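Keeping berries from going bad

Strawberries bought in January cost too much to throw out, so a little care when you get home pays off. Open the box first and take out any berry with a soft spot or fuzz. One bad one will spoil its neighbors overnight.

For the rest, mix one cup of white vinegar with three cups of cold water. Soak for 10 minutes, rinse well, and spread the berries on a towel. Let them dry all the way - 25 minutes is usually enough, longer if the kitchen is damp. Leave the green tops on until you eat them.

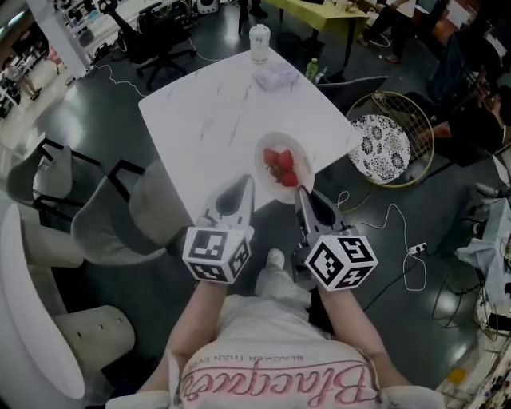 Strawberries on a white plate, tops still on.

Line a container with a paper towel and put the berries in a single layer if you have the room. Set the lid on loosely. Change the towel when it feels wet. Mine keep for over a week this way on the middle shelf of the fridge.

Berries that are getting soft can be frozen. Cut off the tops, freeze them on a tray, then bag them and write the date on the bag. They are fine for sauce or oatmeal but too mushy to serve plain.

Raspberries get the same soak, but only for a minute or two. Blueberries just need a rinse before eating.

Updated 1/18/25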